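搜索本站 输入关键词 搜索

拼图这件事，以及我是怎么变成这种人的

23/05/2019

先说清楚，我以前是看不起拼图的。小时候亲戚送过一盒，长城，秋天，满山红叶，拼到一半发现每一片都是红叶，就连盒子一起塞到床底下去了。后来搬家，我妈问那个盒子还要不要，我说不要，她说那好，转手送给了楼下的小孩。那小孩现在应该也快三十了，我希望他没有恨我。

所以当Kirsty Oakley在办公室茶水间问我“你平时拼不拼图”的时候，我用的是那种回答“你平时吃不吃蜗牛”的语气。她说可惜，她们那个交换会正缺人。我问什么交换会。她说就是大家把拼完的拼图带来，换别人拼完的拼图回去，一个月一次，有蛋糕。

我听进去的是最后三个字。

交换会开在Vanside一间教堂的侧厅里。我住在Blackburn这几年，一直以为那个侧厅是用来放椅子的，进去一看，椅子确实很多，全部叠着，靠墙站着，我们坐在剩下的那几把上。长桌上摆满了盒子，盒面不外乎这么几类：码头，茅屋，蒸汽火车，篮子里的小猫，以及一种我后来才知道自成一派的题材，“怀旧糖果店橱窗”。英国人对糖果店橱窗的感情，我在这里住多久都学不会。画面上每个玻璃罐子都有名字，她们指着罐子，能一个一个讲出当年多少钱一两（她们当然不说两），哪一种粘牙，哪一种被学校没收过。

我那天空手去的，没有东西可换，按规矩要先付押金，五镑，拿走一盒，下次还回来再退。管账的是Maureen Birkett。她收下我的钞票，对着光看了看，又问我想要什么难度的。我说简单的。她递给我一盒一千片的海港。我说这个简单吗？她说这个天空不大。

后来我才明白这句话的分量。拼图的人看画面和正常人不一样。正常人看一张风景画，说，啊，好开阔的天空。拼图的人看到开阔的天空，会倒吸一口气，把盒子放回桌上，还要往远处推一推。雪景也是同样待遇，雾景更惨，浅滩上一只白鹭简直算得上人身攻击。最受欢迎的反而是那些审美上很难辩护的东西：颜色多，字多，招牌多，每个角落都挤着一条狗。糖果店橱窗为什么长盛不衰，道理就在这里，跟怀旧关系没那么大。当然我不会当着Maureen的面这么讲。

我把海港抱回家，放在餐桌上，心想周末玩玩就好。

接下来的事情，拼过的人都知道，没拼过的人听了会觉得我在夸张。我吃完饭坐下，打算把边框找出来就去洗碗。边框这个东西很有欺骗性，它有直边，好认，进展飞快，让人误以为自己很有天分。等我抬头，外面已经黑了，碗还在水池里，我的脖子以一个很不英国的角度歪着，手里捏着一片蓝色的东西，不知道是水还是船。我捏着它坐了大概两个小时。说“坐了”不太准确，中间我站起来过，绕到桌子对面，从上下颠倒的方向又看了一遍。

它是天空。那一小块天空。

从那以后我就开始对拼图盒子有意见了，而一个人一旦对某个行业的产品有意见，就说明他完了。

比方说盒盖。盒盖上那张图是唯一的参考，可是厂家偏偏喜欢在右下角印一个大大的商标，把最难的那块草地盖住。Hirkmont的盒子尤其过分，商标底下还有一条金色的缎带，写着系列名称，缎带底下还有一个小圆章，告诉你纸板是加厚的。等于说，整个右下角你得靠信仰。我写过一封信给他们，措辞很客气，建议把商标挪到天空那里去，反正天空长什么样子大家心里有数，看了也没有用。他们回信感谢我的宝贵意见，并附送了一张产品目录，一百三十页，印刷极其精美，每一页右下角都有商标。

再比方说切片。好的拼图，两片放对了，手里会有一点很轻的感觉，像门锁合上。差的拼图，放错了也能合上，合得还很愉快，你要等到整片屋顶都搭好了才发现烟囱朝下。我有一次花了一整个晚上拼一座磨坊，每一片都服服帖帖，就是最后多了一只鸭子，在半空中。我把鸭子拿下来，旁边的叶片就松了，叶片一松，我才看出来那半边水车的方向全是反的。我去睡觉了。第二天早上我妈打视频过来，看见桌上那一摊，问我是不是打碎了什么东西。

我妈这个人要单独讲一讲。她对我的爱好一向采取核算的态度。学吉他那年她算的是一首歌合多少钱，跑步那年她算的是膝盖。拼图她算了半天，没算出来，因为是换的，几乎不花钱，只好改从道理上进攻。她说，人家好好的一张画，工厂把它切碎了卖给你，你再把它拼回去，然后呢？我说然后拆掉，装回盒子，换给别人。她沉默了很久，视频那头能听见电饭煲在响。她说，你在那边是不是压力很大。

我不觉得压力大。但我得承认，“然后拆掉”这一步，我自己也花了好一阵才接受。第一次把海港拼完，我在桌边走来走去，欣赏了三天，吃饭都端着碗站在灶台边上吃。第四天不能再拖了，要还。我把手放在码头的位置上，居然下不了手。后来我请教Keith Whiteley，他是交换会里拼得最多的一位，退休前在公交公司排班表，拼图的手法也像排班表，先按颜色分盘，再按形状分行，桌上永远整整齐齐。我问他拆的时候什么心情。他想了想，说他拆得比拼得快。我等着他往下说，他已经去拿蛋糕了。

现在我也拆得很快。从一个角掀起来，整片往盒子里一折，哗啦一声，码头就没有了。说实话挺痛快的，有点像年底清空收件箱。

说到分盘，这里面派别很多，我刚入门的时候踩过不少雷。Keith是分盘派。Kirsty是摊平派，所有碎片一开始就全部翻到正面，铺满桌子，铺不下就铺窗台。Maureen自称是“直觉派”，盒子放在腿上，手伸进去摸，摸到什么算什么。我一度怀疑她在吹牛，直到有一次亲眼看着她伸手进去，摸出一片，看也不看盒盖，直接按在一条渔船的船尾，咔。她抬头看看我，那个眼神我这辈子大概只在我外婆打麻将的时候见过。

我自己是什么派呢？我是焦虑派。我的方法是先挑最容易的地方拼，拼完再挑剩下里面最容易的，依此类推，把困难全部推迟到最后，然后在一个深夜里和它们一次性见面。这也是我交税和看牙医的方法，所以至少风格上是统一的。

交换会里还有一条不成文的规定，少片要申报。拿一张小纸条，写上少了什么，贴在盒子里面。有的人写得很老实：“少一片，左上，树。”有的人写得很有感情：“教堂的门不见了，我们已经尽力了。”我换到过一盒瑞士雪山，纸条上只有两个字，“祝好”，没有署名。那盒我没拼。

少片这件事，可能是整个爱好里最接近哲学的部分，虽然我不喜欢把这种话挂在嘴边。你拼到最后，手边空了，画面上还有一个洞，洞的形状清清楚楚，边上每一个凸起和凹陷你都认得，可是东西就是没有。那种难受和少了多少完全不成比例。Mỹ Lã跟我合租过一阵，她学的是会计，她说账目差一分钱也是这个感觉，差一大笔反而好办，一定是哪张单子忘了记，差一分钱能把整个办公室留到半夜。她那时候对我的拼图很宽容，唯一的条件是不许占用餐桌的另一半。我们在中间贴了一条纸胶带。胶带这边是威尼斯，胶带那边是酱油。

威尼斯后来出了事。拼到最后，叹息桥上面缺一片，黑的，有一点点灰边。我把盒子倒过来拍，把桌上的报纸一张张抖开，把椅垫也翻了。Mỹ Lã说会不会本来就少。我说不会，纸条上没写。她说也许人家忘了写。我说交换会的人不会忘。说完这句话我自己愣了一下，我不知道从什么时候起，我对一群跟我只有蛋糕交情的人有了这样的信任。

搜寻工作后来扩大到整个屋子。先是厨房，冰箱底下捞出来一颗蓝莓，年代不详。然后是走廊，鞋柜后面有一张过期的图书馆通知。客厅我本来觉得不可能，威尼斯从来没进过客厅，但是人找东西找到那个阶段，已经不讲道理了，连信箱我都看了。

关于客厅的沙发，我要插一句。凡是靠背上钉满小坑、坐垫中间又有缝的沙发，都是为吞东西而生的。我在各种人家的这类沙发里，陆续摸出过硬币、发夹、半根铅笔、一张从没刮开过的彩票（没中），还有一个应该属于助听器的小零件，失主感激得要请我吃饭。至于为什么英国人明知如此还要坐在这种沙发上吃饼干，我只能说每个民族都有它愿意承担的损耗。 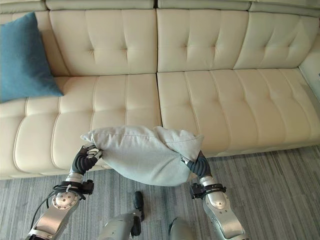 奶油色皮沙发，灰条纹地毯。坐垫中间有一道缝。

那一片最后是在我的毛衣袖口里找到的。翻边的那种袖口，卷了两道，它就夹在里面，跟着我上了好几天班，开过会，去过超市，还陪我在Pusine喝了一杯很难喝的咖啡。我当时正要把毛衣丢进洗衣机，它掉在地砖上，声音很小，我听见了。我敢说整条街都听见了，因为我叫了一声。Mỹ Lã从楼上跑下来，以为我烫到了手。我把那片举给她看，她看了看，说，哦，桥。然后回去睡觉了。

按上去的那一下，我不打算形容。形容了你们会觉得我需要多出门。

顺便回答几个朋友问过我的问题。

拼完的拼图要不要裱起来？随你。我有个同事把梵高的向日葵裱起来挂在厕所，每次去他家上厕所，我都在看接缝。有一片的颜色我始终觉得不对，但是人家都上了胶了，还能怎么样呢。我个人的看法是，拼图裱起来以后就变成了一张有裂纹的印刷品，花同样的钱可以买一张没有裂纹的。

几个人一起拼好不好？看跟谁。Kirsty和她先生结婚那么久，只一起拼过一次，两个人同时认定了同一片，谁也不松手。后来他们达成协议，他负责看盒盖。我觉得婚姻咨询行业应该认真研究一下这个案例。

灯光怎么弄？窗边最好，白天。晚上我用一盏夹在桌沿的台灯，从侧面照，纸板的边会有一点影子，看形状比较清楚。唯一的问题是从街上看进来，像有人在做手术。邻居有一次很委婉地问过我从事什么工作。

有没有技巧？有，去喝杯水。一片东西死活找不到的时候，站起来，走开，喝杯水，回来低头第一眼就看见了。这个办法灵得让人生气，我试过不走开、光在原地喝水，没有用，必须走开。Keith说他排班表的时候也是这样，排不通就去车库看一圈公交车。我问他看公交车的时候想什么，他说想公交车。

有没有人拼纯白的？有。我不认识，也不想认识。

上个月的交换会我带去了那盒威尼斯，盒子里什么纸条也没贴。Maureen接过去，照例摇了摇，听了听声音（她坚持说能听出来全不全，我以前不信，现在不发表意见），然后问我这回想换什么。桌上有一盒花市，颜色多得像打翻了调色盘，按道理我应该拿那个。旁边是一盒湖，清晨，有雾，对岸的山跟水里的山差不多一个颜色，天空占了半张图。谁带来的不知道，看样子在桌上躺了很久，盒角都磨白了。

我拿了湖。

Maureen没说什么，在本子上记了一笔，又多切了一块蛋糕给我，用纸巾包好，让我带回去吃。我觉得那块蛋糕里有同情的成分。

目前的进度：边框完成，芦苇完成，一只小船完成了船头。剩下的全是灰蓝色。我按照深浅分了几个盘子，分完发现白天分的和晚上分的不是同一个标准，又全部倒回去重来。我妈昨天打视频过来，让我把镜头转过去给她看看，看了半天，说这回怎么是空的。我说不空，这是雾。她说哦，然后凑得很近，鼻子几乎贴在屏幕上，指着左边说，那一片跟它上面那片，是不是能接上？

我试了一下，不行。

她说你转过来再试。

转过来就行了。她在那头得意得不得了，说你看吧，这有什么难的，然后问我还有没有别的让她看看。我们一直弄到她那边该做饭了才挂掉，挂之前她叮嘱我，明天先不要动右边那座山，等她一起。

八月她要过来住一阵。我已经跟Kirsty说了，到时候多留一把椅子。

打印本文 | 用电子邮件发送给朋友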